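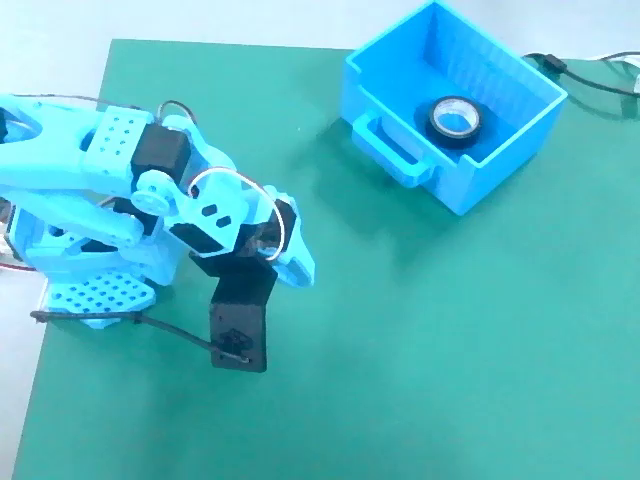 Open afternoon at the Drallum workshop

The robot bench was the busiest spot in the building at our October open afternoon. We had 62 people sign in at the door, more than we had chairs for, and most of them ended up at the back of the room where the small arms are set up on their green mats.

The arms are light blue and 3D printed, with black servo motors at the joints. The parts come off the two printers by the window over several evenings, and the motors and cables are bought in. Dionysis Economou ran the demonstration and kept the talking short. He said a few words on how each joint is a servo turning a printed link, then showed people the gripper, which has one curved blue finger and one flat black one. Several visitors asked why the two fingers don't match. The flat one gives the curved one something to close against, and it can get down close to the mat.

The task for the day was a roll of black electrical tape and a blue plastic bin. It sounds like nothing, and a few of the younger visitors said so. Then they tried it. Each person got eight minutes at the controls to move the roll in or out of the bin as many times as they could. A roll of tape is a good thing to practice on. It doesn't break, it has a hole in the middle that a finger can go into, and it is a bit awkward when it lies flat on the bottom of a bin with walls around it.

By the end of the afternoon we had 29 tries written down on the sheet. The best run went to a retired bus mechanic who had never touched a robot before. He went slowly, came in from above every time, and did not once bump the side of the bin. People who were used to video games tended to go too fast and push the bin across the mat.

We also had a table from Zuvska, who brought sample motors and let people take one apart. Poltum lent us the big screen for the talk at four o'clock. Thanks to both. The talk itself ran long and the coffee was gone before it ended, so next time we will put the break first.

Some questions came up more than once, so here are the answers.

The printed parts for one arm take 77 hours of printing if nothing goes wrong. Something usually goes wrong, most often with the base plate, which is flat and likes to lift at the corners.

You don't need to know how to program to use the arms. Moving them by hand control takes a few minutes to learn. Programming them is a separate evening group, called Zein, and it starts from the beginning each fall.

Children are welcome at the bench with an adult. Please keep long sleeves and hair away from the joints – they are small motors but they do pinch.

If you left a gray scarf or a set of bike keys, they are in the drawer by the front desk. The sign-up sheet for the Zein group is on the same desk and there are still places left. Dionysis is at the bench most evenings after six if you want another go with the tape.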